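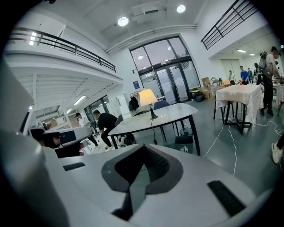
Preguntas frecuentes: pinza manual Flerutska, montaje y cuidados

¿Cada cuánto hay que limpiar la almohadilla central?
Cada 90 horas de uso. Un paño sin pelusa y alcohol isopropílico bastan. El limpiacristales no es alcohol isopropílico, por mucho que huela a laboratorio.

¿Puedo soplar la cavidad con aire comprimido?
Sí, a baja presión y desde lejos. A bocajarro, la suciedad acaba dentro de la carcasa y la pinza acaba en nuestro taller de Flenden.

La pinza arranca con el código 181. ¿Es grave?
Suena peor de lo que es: falta la calibración de apertura. Abra y cierre del todo 3 veces, despacio, y reinicie. Si el código vuelve, revise el conector antes de escribirnos — casi siempre es el conector.

¿Qué hago con los cables del puesto?
Fijarlos al suelo o llevarlos por canaleta. Un cable suelto encuentra siempre un pie, y el pie suele ser el de quien lleva la pinza en la mano.

¿Sirven los recambios de Khamphan?
El juego 2127 encaja desde la revisión de septiembre. Los anteriores también encajan, con un martillo, y entonces la garantía deja de cubrirle.

¿Dónde pido una reparación?
En el formulario de Clarley. Adjunte el número de serie y cuente qué pasó. «Se rompió sola» ya lo tenemos muy leído.

Última revisión: abril de 2025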